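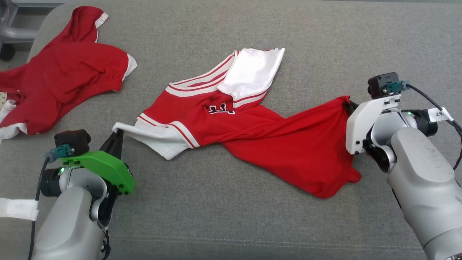
Families at Liltham asked whether the shirts could go out sorted by size this time, so that children were not left searching through a pile on the first morning. We have taken that up, and it is the main change since our January report.

Kit library, Drunico grant: progress to Monday, September 9, 2019

The library now holds 81 items of sports clothing, mostly shirts and shorts. Of these, 30 came from the collection at Pickering and the rest from families whose children had outgrown them. Red and white shirts are still the most common donation. They tend to come in twisted up, with the sleeves inside the body, and each one has to be straightened before it can be checked and folded.

Checking covers seams, cuffs and lettering. We set aside 20 items for mending — mainly loose hems — and 2 were past repair and went for rags. Sizes are written on a card tucked into the collar, as pens marked the lighter fabric.

Spending is within budget. The shelving for Geltoldale has been ordered but has not arrived, so folded kit is being kept in lidded boxes for the time being. Adult sizes are short, and we would like your agreement to move the unspent mending money across to buy more.

Next period: finish the mending, label the boxes by size and open the Geltoldale shelves.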